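Print this page | E-mail this page

Workshop Notebook, Textile Conservation Room
October, entry 9

Work continued on the set of printed cotton furnishing panels received from the Kudow house. The panels had been stored folded for many years, and the fold lines remain the principal concern. Surface cleaning by low-suction vacuum through a screen was completed on the first 6 panels before noon. No loss of print was noted under the bench magnifier.

Spot tests were carried out on the red and the brown with deionized water and with the Filtow detergent solution. The red held in both. The brown gave a faint transfer to the blotter in the detergent solution and none in plain water. The detergent is therefore withdrawn from the treatment plan for this group, and colleagues are asked not to use the bottle left on the side bench until it has been relabeled.

Humidification of panel 3,151 began at 2:15 p.m. in the small chamber. The folds relaxed after 20 minutes and the panel was laid out under glass weights along the grain. The left selvage is still short of true. It should be eased again tomorrow, working from the center outward, with no pull on the old repair near the hem.

The support fabric ordered from Tostero arrived in the wrong weight and is to be returned. The remaining length from the Benítez project is suitable and will cover two panels. It requires washing first.

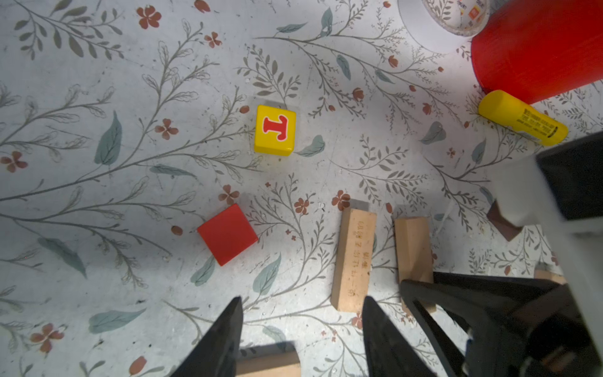 The thread for the support stitching has been dyed in two shades, and the darker one is the better match by daylight. A sample card has been placed in the panel folder.

Contact the Conservation Room | Copyright, all rights reserved | Back to top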